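Subject: Re: Offer from Lalby for the Pitby hand-held gripper kit - terms and evaluation
Date: 07/01/2019
To: Automation equipment list

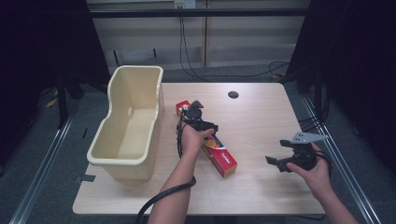
1. Purpose of this message

Members asked before the break for a written account of the Pitby kit, which Lalby has offered to the group for shared use. I set out below what the offer contains, what we have learned from using the evaluation set, and the points on which a reply from Lalby is still awaited. The earlier message from Ms Ilie is quoted in full at the end so that those who joined the list recently can follow the discussion.

Comments should be sent to the list and not to me privately. The supplier does not read this list.

2. What is on offer

The Pitby kit is a pair of hand-held grippers, one for each hand, with the cables, a charging and connection unit, a carrying case and a licence for the Wino recording software. The operator holds a gripper in each hand and carries out an ordinary handling task with it. The recordings are then used to prepare the same task for a robot arm. No arm is included in the offer and none is needed for the recording stage.

Lalby has quoted in two forms. The first is outright purchase at 3,000 pounds per kit, to include one year of support and the software licence for the same period. The second is hire at 556 pounds per month, with a minimum term of three months and with support included throughout. A renewal of the software licence after the first year is quoted separately at 1,070 pounds. All prices are before tax and delivery.

The licence is tied to the kit and not to a named person, so a kit may be passed between members without a further charge. The wording of the draft agreement is less clear on whether it may be passed between sites belonging to different organisations. I have asked for that clause to be rewritten.

3. The evaluation

The evaluation set has been used on a table task only: picking up grocery packaging and putting it into an open plastic container. This was chosen as it is close to the packing work that several members have in mind. The grippers are joined to the rest of the equipment by black cables, and the operator works at the front of the table with both hands.

The following observations were agreed by the operators.

Weight and grip. Each gripper can be held for a full working session, but the operators preferred to stop at regular intervals. One operator with small hands found the closing action stiff at first and asked for the tension to be reduced. This can be done with the key supplied. The instructions for doing so are in the back of the handbook and ought to be nearer the front.

Cables. The cables are the part of the kit that drew most comment. With one cable looped around the forearm, the gripper is less likely to be pulled to one side, but the operator must remember the loop when reaching across. Where the cable was left to hang, it caught on the front of the table more than once. Lalby sells a sleeve with clips, which was not part of the evaluation set and is not part of the quotation.

Fingers. The standard black fingers dealt well with cartons lying flat, provided that the operator approached across the narrow side. A carton lying at an angle to the operator calls for a turn of the wrist which feels awkward to a newcomer and soon becomes familiar. Thin flexible bags were much harder, and two operators gave up on them. Softer finger pads are listed in the catalogue, but we have not tried them.

Mounting plate. A flat plate with small mounting holes can be fitted to the top of a gripper. It is light and did not trouble the operators when they worked over the open table. When reaching into a container with a high back wall, however, they had to take care that the plate did not touch the rim. Members who intend to work with deep boxes or closed shelving should bear this in mind.

Two-handed work. Lalby's leaflet gives much attention to using both grippers together, for example holding a container steady with one while filling it with the other. This works, and it is the main reason to buy the pair. Most of our recordings nevertheless used one gripper at a time, with the other held clear above the table. The software records both in every case, and there is no setting to pause one side. Members with limited storage will wish to know this.

4. The software

Wino was installed without difficulty on two of the three computers tried. On the third it would not recognise the connection unit until the machine had been restarted with the unit already plugged in. Lalby's support desk knew of the fault and has promised a correction, though no date was given.

The main window is plain and can be learned quickly. Recordings are started and stopped from the keyboard, which an operator with both hands occupied cannot reach. In practice a second person sat at the computer. A foot pedal is said to be supported, and I have asked Lalby to lend us one for the remainder of the evaluation period.

Files can be exported in an open format. We checked this with some care, as it was a condition set by several members, and the exported files opened correctly in other software. Notes typed by the operator during a recording are not carried over. They have to be copied by hand at present, and Lalby has been told that this is not satisfactory.

5. Support

Questions sent to the support desk were answered courteously and, in most cases, on the next working day. The answers on the hardware were full. Those on the licence were passed to the sales office and took longer. Spare fingers and cables are held in stock, according to the supplier, but a gripper needing repair must be returned to the workshop. No replacement is provided during that time under the purchase option. Under the hire option a replacement is sent.

6. Points outstanding with Lalby

- The clause on moving a kit between organisations.
- Whether the cable sleeves can be included at the quoted price.
- The date of the software correction.
- Whether hire payments may be set against a later purchase. Mr Stanciu raised this by telephone and was given a favourable answer, but it has not been confirmed in writing.
- The cost of softer finger pads for one kit.

7. Recommendation

I recommend that the group take one kit on hire for the minimum term, subject to a satisfactory answer on the first point above. The hire charge for that term comes to 1,668 pounds, which is more than half the purchase price, and members may fairly object on that ground. Against this, the repair terms under hire are better, and the questions about bags and deep containers have not been settled. I would not wish the group to own a kit before they are.

Members who prefer purchase are asked to say so on the list, with a short note of the work they would use the kit for. Those who wish to have a turn with the kit during the hire term should also state whether they can collect it, as the price of carriage between sites has not been included in any figure given here.

Teodor Stanciu has agreed to keep the booking sheet and to show new operators how the kit is set up. Please allow half a day for this. He asks that all cables be returned in the case, coiled and not folded.

Equipment Secretary
Automation equipment list

----- Earlier message -----

From: R. Ilie
Subject: Offer from Lalby for the Pitby hand-held gripper kit

> Dear colleagues,
>
> I have received a quotation from Lalby for the Pitby kit and
> would be glad of the group's view before I reply. My own section
> could make use of it for part of the year only, and I would find
> it hard to justify the full price from one budget.
>
> My questions are these. Can a person with no training in robots
> use the grippers after a short introduction? Do they manage
> ordinary cartons, or only the blocks shown in the leaflet? Are we
> free to take our recordings elsewhere if the licence is not
> renewed? And what happens when a part breaks?
>
> I should also like to know whether anyone has compared hire with
> purchase. The leaflet mentions both but explains only the second.
>
> If there is enough interest, I am willing to contribute to a
> shared kit and to store it between bookings. We have a dry
> cupboard with a lock, close to the loading door.
>
> With thanks,
> R. Ilie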